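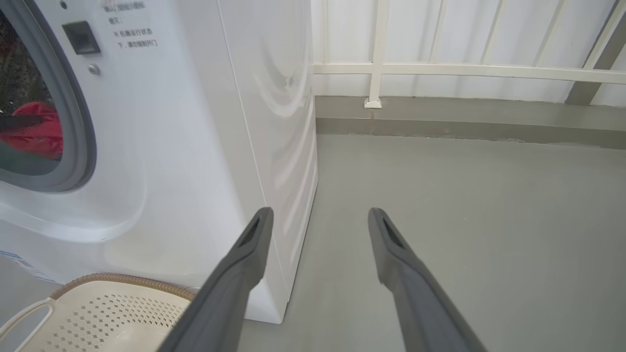

The laundry room on the ground floor of Brostlow House has reopened to residents, and by all accounts it has been missed a good deal more than anyone expected when the doors were closed for repairs in February. There are 362 flats on the Brostlow estate, a fair number of them without the space or the plumbing for a washer of their own, and for the best part of a month people had been carrying their bags up the hill to Grellero and back again, in what I think we can all agree was not the kindest weather. So it was a real pleasure to look in on opening morning and find the place warm and busy again, with a white front-loader by the door and something red showing through its dark glass, and a good deal of catching up going on between people who had hardly seen one another since Christmas.

The trouble began with a leaking pipe behind the far wall, which had been dripping away quietly for longer than anybody knew. By the time the damp reached the skirting, the plaster had to come off and a length of the old pipework had to be replaced. Rollden, the firm that looks after the building, first hoped to have the job finished in a week. Then the drain was found to need attention too, and one week became nearly four.

"I'd rather they did it properly, and I told them so," said Rodica Căpraru, who has lived on the second floor for 30 years and brought up three children with the help of that room. "But I won't pretend I enjoyed the bus with a wet duvet on my knee. The driver was very good about it."

The repairs came to £695 more than had been set aside, and Rollden has confirmed that the difference will be met from the building fund, so there will be no extra charge to tenants this year. The price of a wash stays as it was. The dryers go up by twenty pence from April, a rise that had been agreed at the autumn meeting and has nothing to do with the pipe.

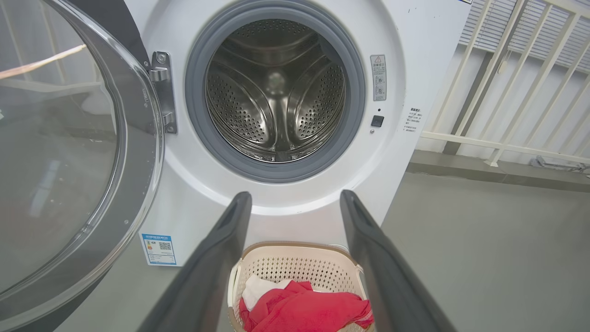 Opening hours are a little longer than before, which will please anyone on shifts. The room is now open from six in the morning until ten at night, with the last wash to be started by half past eight, and the side door on Türkmen Street will be unlocked during those hours so that people from the lower blocks needn't walk all the way round. Keys cut before the works will still fit the main door. If yours sticks (mine does, and always has), the office will swap it for nothing.

The booking sheet has come back as well, after some lively discussion. Zerrin Yalçınkaya, who runs the residents' newsletter, asked for views in February and had 347 slips returned, a figure that surprised her so much she went through the pile again after supper. Most people wanted bookings kept for evenings and weekends, with the daytime left free for whoever turns up, and that is how it will work from now on. You may put your name down for one evening slot a week, and if you are more than a quarter of an hour late the slot goes to the next person waiting.

There is a new bench under the window, and the shelf of paperbacks has been put back too, rather thinner than it was. Hidayah Hartono, who used to keep the shelf in order, would be glad of anything readable and in reasonable condition - crime stories go fastest, she says, and she has quite enough cookery books, thank you. She would also like to hear from whoever borrowed the second half of a family saga in January, as there are two people waiting to find out how it ends.

One or two small jobs remain. The noticeboard has yet to go back up, and the paint on the new plaster will want a second coat once it has dried out, so the room will close for a single afternoon later in the spring. Notice will be given in the lift and by the post boxes at least a week beforehand.

A coffee morning to mark the reopening was held on 2024-03-08 in the hall next door, and Lăcrămioara Anghel's walnut cake was gone before most of us had got our coats off. She has promised two for the next one. Questions about keys or bookings should go to Luminița Stanciu at the estate office, who is in every weekday morning and is always happy to help.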